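Teleop demos for a drawer task: robot learns to hesitate. What am I doing wrong?

Posted in Wokov Help > Teaching and Demos
2023-06-09

wojcik_bench

I'm recording demonstrations on a Wokov arm, driving it by remote control. The task is opening a drawer by its handle. My nephew could do it before he could talk, so I figured a weekend.

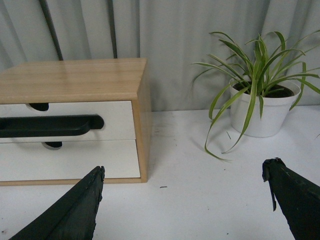
I have 702 demos now and the trained policy still opens the drawer only when it feels like it. Mostly it drives up to the handle, stops 3 cm short, and thinks about its life. Sometimes it closes the gripper on air and backs away, very pleased with itself.

Stuff I've tried: more training, less training, moving the cabinet a little between runs, not moving the cabinet. I've also tried leading the arm by hand, which went smoother, but then my sleeve is in half the video. Do I need more demos or better ones?

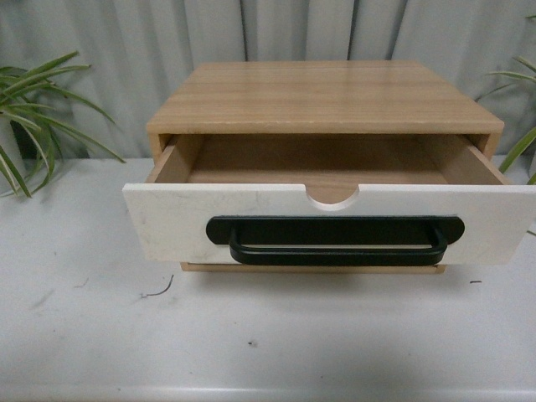 trenholm_tess

Better ones. Play a few back at normal speed and watch yourself right before the grasp. I'd bet you stop to check the alignment every time. The robot can't see you squinting at the monitor. All it gets is "arrive near handle, hold still," and it has learned that beautifully.

Trim the pauses out of the old recordings, or throw the worst ones away and redo them without stopping. Practice nine or ten runs with recording off first. My early demos were so timid that the arm looked like it was asking the drawer for permission.

Also pick one way to grab the handle and stick with it. If you come in from above on some runs and from the side on others, it may try to split the difference and get neither.

clovville_dad

just get more data. we had 940 and it worked fine. different drawer though. and ours was a door

wojcik_bench

Watched twenty minutes of myself. I pause every single time, and on a lot of them I also wiggle. Humbling. Going to redo a batch with one approach and no dithering. Would you keep the drawer starting fully closed, or mix it up? 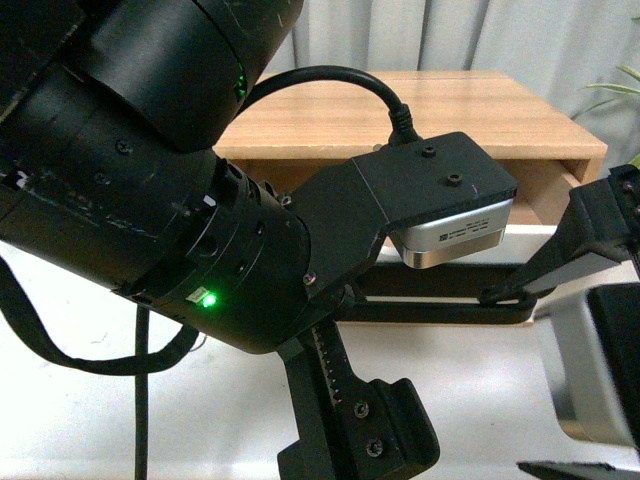 trenholm_tess

Mix it up, but later. Get it reliable from fully closed, then add starts where the drawer is already open a bit, so it learns what to do after a half-finished pull. Otherwise it gets one weak tug in and has no idea where it is.

Keep some of the fumbles where you missed and then recovered, too. Cut the miss and keep the recovery. And roll up your sleeves if you go back to leading it by hand.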